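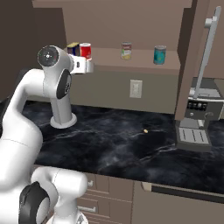 *Countertop and open shelf, staff kitchen design view (rendering). See item 5.*

**Setthorpe Public Library Association**
**Minutes of the Regular Meeting of the Board**
September 26, 2021, Reading Room, Setthorpe Library

**1. Call to order and quorum**

The chair called the meeting to order at 6:30 p.m. A quorum was present. Two members joined by telephone and were able to hear and be heard throughout. One member was absent with notice.

**2. Minutes of the previous meeting**

The minutes were approved with one correction. Under "Branch hours," the words "Briltotow branch" replace "Vusitz branch" in the second paragraph.

**3. Financial report**

The report for the period was received and placed on file. Income from the used book sale came to $712, all of which has been deposited in the general fund. The invoice from Gatti for repair of the book return at the main entrance was presented in the amount of $400. A member asked whether the repair carried a warranty. The director replied that parts are covered for one year and labor is not.

Motion to pay the Gatti invoice from the building maintenance line. Seconded. Carried without opposition.

**4. Director's report**

a. Summer reading. Sixty-three children completed the program at the three branches. Certificates for the Vusitz branch were printed with the wrong year and have been reissued.

b. Staffing. The part-time circulation position at Briltotow remains open. The posting will be extended, and the requirement for evening availability will be stated in the first line.

c. Collection. Staff have finished weeding the adult nonfiction shelves from 500 through 699. Withdrawn titles in fair condition will be held for the spring sale. The remainder will go to paper recycling.

d. Interlibrary loan. Delivery between branches has been running a day late on the Vusitz route. The director has written to the courier and will report at the next meeting.

**5. Staff kitchen**

The board reviewed the design view of the staff kitchen at the main building. Discussion centered on the dark marble countertop. One member felt that marble would stain and asked for a price on a plain surface in a similar color. Another member noted that the shelf above the counter is open and asked whether closed cabinets had been considered. The director said staff had been asked and preferred open shelving.

The item was tabled until written prices are available for both surfaces. No funds were committed.

**6. Old business**

*Meeting room policy.* The revised draft was read a second time. Section 4 now states that groups may reserve the meeting room no more than twice per month and must leave the furniture as they found it. A proposal to charge outside groups a cleaning fee was discussed and did not receive a second.

Motion to adopt the policy as revised. Seconded. Carried, with one member opposed.

*Parking lot lighting.* The light nearest the alley is still out. The director will contact the electric utility again and ask for a work order number.

*Local history boxes.* The boxes stored in the Briltotow basement have been moved to the upper floor. The inventory is incomplete. Members of the public who wish to view the material should call ahead until it is finished.

**7. New business**

*Late fines.* The board considered a request from a patron to end late fines on children's materials. The director was asked to prepare figures showing what was collected on those materials in each of the past three years, listed by branch. Members agreed that no vote should be taken before the figures are received.

*Donation.* A gift of $200 was received from a patron who asked not to be identified, for the purchase of large print books. The gift was accepted with thanks.

Motion to place the gift in the restricted fund for large print materials. Seconded. Carried without opposition.

*Spring book sale.* The sale will be held in April in the meeting room. The exact dates will be set once the reservation calendar is open. Donations will be taken at the front desk of any branch. Encyclopedias, textbooks and magazines will not be accepted.

**8. Public comment**

One resident spoke in favor of opening the Vusitz branch an hour earlier. The chair thanked the speaker and referred the matter to the director. A second resident asked that the large print shelves be moved closer to the entrance. The director will look at the floor plan.

**9. Adjournment**

There being no further business, the meeting was adjourned at 8:05 p.m.

Respectfully submitted,
Secretary of the Board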